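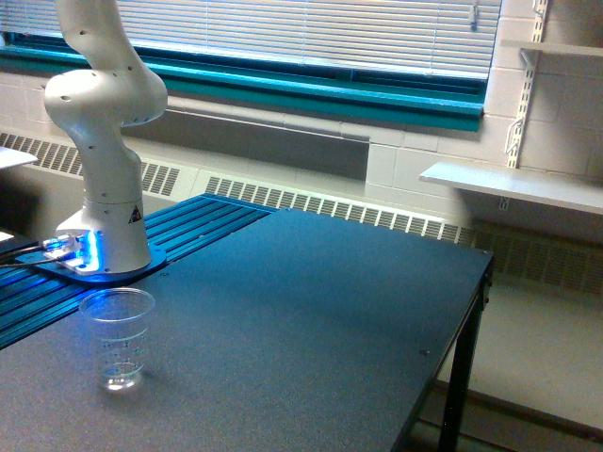
The arm on its rail, with the base lit blue.

How to wash pottery sherds without ruining them

So you have been handed a bucket of dirty broken pots and a toothbrush. Welcome to archaeology. The digging gets the television time, but most of the hours go into a plastic basin, and a careless ten minutes there can undo what the soil managed to preserve for nearly 2,000 years.

What you need

Two basins of cold water, a soft toothbrush, a sieve with a fine mesh, drying trays lined with newspaper, and a pencil. Not a pen. Pen runs, and then you own a tray of anonymous rubble.

Before anything gets wet

Tip one bag onto a dry tray. One bag, one tray, one label, and the label stays with the tray until you die or the site archive closes. Pull out anything that isn't fired clay: metal, bone, glass, charcoal. Metal never goes in the water. Low-fired pottery that crumbles under your thumbnail stays out too, as does anything with paint that looks as if it would rather be left alone. If there is a black crust on the inside, put the sherd aside unwashed. It may be somebody's burnt dinner, and the residue lab wants it more than you do.

Washing

Dip the sherd, don't soak it. Brush the broken edges first, where the fabric shows, then work over the faces with small, light strokes. Stop when you can see the surface. A sherd doesn't need to sparkle, and if the water is turning orange, you are now washing away the pot.

Change the water when you can't see the bottom of the basin. Pour the old water through the sieve every time. At Griffiths we got 290 sherds out of one trench in April, and the only piece of rim with a stamp on it came out of the sieve.

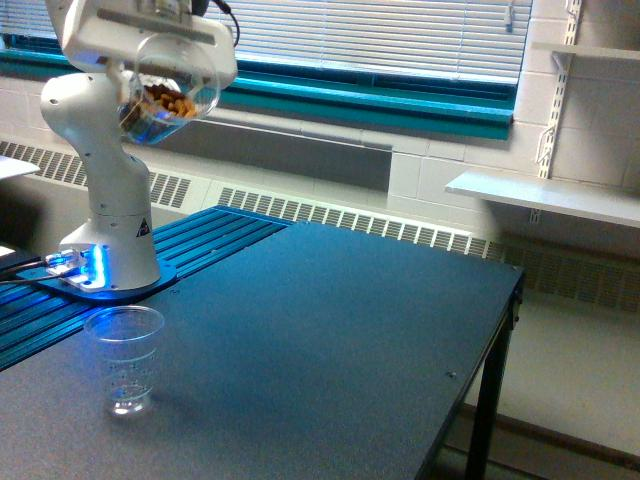

Banafsheh Vahidi: I'd add that the brush needs a rinse between bags as well. We once had a scrap of glazed ware turn up in a prehistoric context and argued over it for two days before someone looked in the bristles.

Drying

Lay the sherds in a single layer, out of direct sun, with the label weighted down at the corner. Leave them at least two days, longer if they are thick. Bagging them damp grows a gray fur that takes far more effort to remove than the mud did.

When they feel dry, turn them all over and find out that they aren't. Give them another day, then bag them with the original label and start on the next bucket.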